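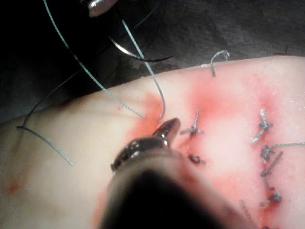 ## Coser despacio

Llevo ya dos inviernos en Favuvik y todavía escribo este blog en español, que no es mi lengua, para no perderla. Pido disculpas por los errores. Algunas lectoras me corrigen por correo y yo lo agradezco mucho.

Hoy quiero contar de mi abrigo. Lo compré usado en una tienda de la calle del puerto, es de lana gruesa, gris, y el forro estaba roto debajo de las dos mangas. La dueña me dijo que un arreglo costaba más que el abrigo. Entonces decidí hacerlo yo, aunque de niña solamente aprendí a pegar botones, y mal.

Empecé en noviembre. Descosí el forro viejo con unas tijeras pequeñas y lo usé como patrón para cortar el nuevo. En esto tardé alrededor de 40 horas, repartidas en muchas noches, después de la cena. Sé que una persona con experiencia lo hace en una tarde.
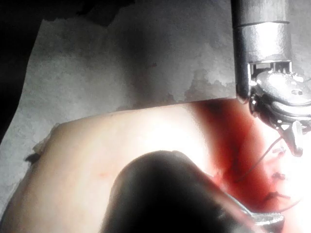 El hilo fue mi primer problema. Compré uno barato, de algodón, y se rompía cada vez que tiraba un poco fuerte. Después pedí por internet un carrete Dornen, de 530 metros, y con este hilo trabajé mucho mejor. También aprendí a cortarlo corto, no más de 50 centímetros. Yo antes cortaba hilos larguísimos por pereza de enhebrar otra vez, y pasaba la mitad de la noche deshaciendo nudos.

La puntada que más me gusta se llama punto escondido. La aguja toma apenas un hilito de la tela de fuera y luego corre por dentro del doblez. Cuando sale bien, por el lado bueno no se ve nada. Cuando sale mal se ve una fila de puntitos, como en mi manga izquierda, que fue la primera y así se va a quedar.
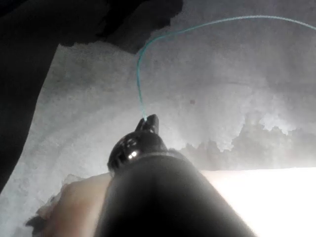 ## Lo que haría de otra manera

- Lavar la tela del forro antes de cortarla. La mía encogió después, en la espalda, y tuve que añadir una tira.
- Hilvanar todo, también las partes que parecen fáciles.
- Coser con luz de día los colores oscuros.
- Comprar un dedal de mi talla. El mío se caía al suelo y rodaba siempre debajo del mismo armario.

Sobre el dedal tengo dudas todavía. En el foro de Cidelell unas personas escriben que sin dedal no se puede coser lana, y otras que molesta.
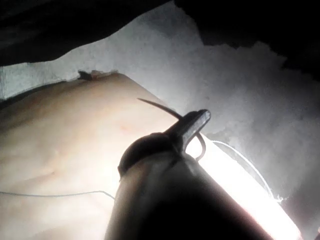 Yo lo uso solamente en el dedo medio y para las costuras de varias capas, por ejemplo el cuello. Para el forro prefiero sentir la aguja.

El abrigo lo estrené en febrero, con un viento terrible, para ir a la panadería. Me queda un poco estrecho en los hombros si llevo jersey debajo. Ahora tengo en la mesa una falda que quiero acortar para la primavera, y no encuentro la tiza.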